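Brukham Hospital Fund closes spring step challenge with 1,291 entries

The Brukham Hospital Fund has published the results of its spring step challenge, a month-long sponsored walking event held in April in support of wards and outpatient departments at Brukham General Hospital. The fund recorded 1,291 individual entries. Of these, 353 were hospital employees and the remainder were patients, relatives and residents of the surrounding district.

Participants logged their daily distance on paper cards or through a web form and collected sponsorship either per mile or as a fixed amount. Entries were accepted until noon on the last day of the month. Cards received after that time were counted toward sponsorship totals but not toward the department rankings.

How the money is assigned

Each entrant was asked to name a ward, a department or the general fund on the entry form. Sponsorship is credited to the named account in full, with no deduction for administration. The fund met the cost of printing, card processing and route signs from a grant made by Wongsuwan, a local packaging supplier, which has supported the event for the past two years.

Where an entrant named more than one ward, the amount is divided equally. Where no account was named, the amount goes to the general fund, which pays for items used across the hospital, such as waiting area seating, bedside lamps and wheelchair parts. Entrants who want to change the account they named can do so in writing until the final transfer is made. Changes cannot be made by telephone.

Pledges are still being collected. Amounts promised through the web form are charged automatically when the entrant confirms the final distance. Pledges made on paper have to be collected by the entrant and paid in at the main reception desk, at the fund office on the ground floor, or by mail. Checks should be made out to the Brukham Hospital Fund, with the entry number written on the back. Cash should not be mailed.

The fund will publish the amount raised for each account after the paper pledges have been reconciled. No interim total has been released. In the previous event, nearly a third of the final amount came from paper pledges paid in after the closing date, and the fund considers early figures unreliable for that reason.

Change of counting method

The challenge used a new method for recording distance. In earlier events, entrants reported steps, and the fund converted steps to miles using a single fixed stride length. Shorter walkers and people using walking frames were credited with a distance that did not match the ground they had covered, and wheelchair users had to apply for a separate conversion.

Under the new method, entrants could report either steps or miles. Steps were converted using a stride length chosen by the entrant from a table on the back of the card. Wheelchair users reported miles directly. The web form, supplied by Indix, applied the same table and rejected daily entries above a set limit until they had been confirmed a second time.

The fund reports that most rejected entries were typing errors, usually an extra digit. A smaller group came from phones and wristbands that had both been linked to the same account, so that the same walk was recorded twice. Duplicate records were removed before the rankings were calculated. Entrants whose totals were adjusted have been notified and may ask for a review.
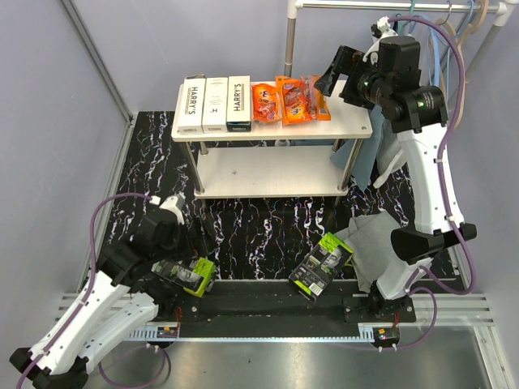
Routes and access

Organized group walks were held on 7 marked routes, all starting from the hospital's east entrance. The shortest was a paved loop of the grounds with benches along its length. The longest followed the old canal path to the Pletusia gardens and returned by way of the reservoir road. Step-free access was available on the grounds loop and on the garden route as far as the lower gate.

The reservoir section was closed for part of the month while the embankment was repaired. Walkers were sent along the service road, which made the route slightly shorter. Entrants who reported the standard distance for that walk during the closure do not need to submit a correction, as the difference falls within the rounding used for group walks.

Signs have been removed from all routes except the grounds loop, where they will remain as permanent distance markers. The markers show the distance from the east entrance in both directions. The physical therapy department plans to use them for outpatient walking assessments, which have until now been carried out in an indoor corridor.

Department rankings

Rankings were calculated by average distance per entrant, and departments with very few entrants were placed in a combined group. Radiology recorded the highest average, followed by the pharmacy and the kidney unit. The full table is displayed on the notice board outside the main cafeteria and can be requested from the fund office. Individual distances are not published.

No cash prizes are awarded. The leading department keeps the challenge shield until the next event.

Next steps

Paper pledges will be accepted until the end of next month. The fund office is open from 9 a.m. to 4 p.m. on working days. Receipts are issued automatically for payments made through the web form and on request for all other payments. Entrants who need a receipt for tax purposes should include a return address with their payment.

Wards and departments that receive money from the challenge will be asked to submit a spending proposal within the usual period. Proposals must name the item, the supplier and the expected service cost. Equipment that needs a maintenance contract also requires approval from the hospital's engineering office before an order is placed.

Registration for the fall challenge has not opened. The fund expects to use the same counting method, with a larger stride table and a separate card for group walks. Departments interested in hosting a route start point can leave their details at the fund office.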